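Ticket 79 – Arm stops during visitor demonstration
Opened by: Ulises Londoño, Pleltside demonstration room
Assigned to: Brenda Staniforth, Pratton support
Priority: High
Status: Waiting for customer

Ulises Londoño wrote:

Good morning. We have an open day on 03/01/2018 and the arm must move a bowl from one side of the table to the other while the visitors watch. In the rehearsal it stopped 3 times with the message "grip force not reached". It stops always at the moment of the grip, never during the travel. After the stop I must press the reset and send the arm home by hand, and this takes too long with a group of people waiting.

What I tried already:
Restarted the controller. No change.
Loaded again the Barkier program from the backup. No change.
Reduced the speed of approach. The stop came later, but it came.

Brenda Staniforth wrote:

Hello Ulises, thank you for the clear list. Please send me the grip force limit and the wait time after closing. Please also attach a picture from the wrist camera with the arm at the grip position. Do you use the same object as in the acceptance test?

Ulises Londoño wrote:

The force limit is 6 and the wait time is 2, both as your technician left them. The object is not the same. In the acceptance test we used the Henao block, which is hard and has flat sides. The picture is attached.

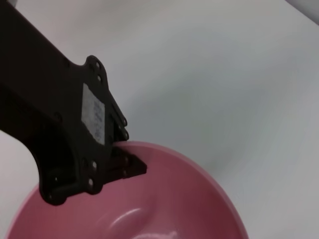 The limit of 6 was chosen for the block, and I think now that this is the cause of my problem. I did not change it when we changed the object, this was my mistake. The finger is on the rim of the pink bowl, and the rim is curved, so I suppose it does not give the same resistance as a flat side. May I lower the limit myself, or must it be done with your password?

Brenda Staniforth wrote:

You can do it yourself from the operator menu, under Grip, Object settings. Please make a new object entry and leave the one for the block as it is. Set the limit to 3 and keep the wait time. Then run the full cycle without visitors and write me the result, also if it is good.

Ulises Londoño wrote:

I made the new entry with the name "bowl" and the limit is 3. I will run the cycle this afternoon when the room is free – the log file will follow. Please keep the ticket open until then.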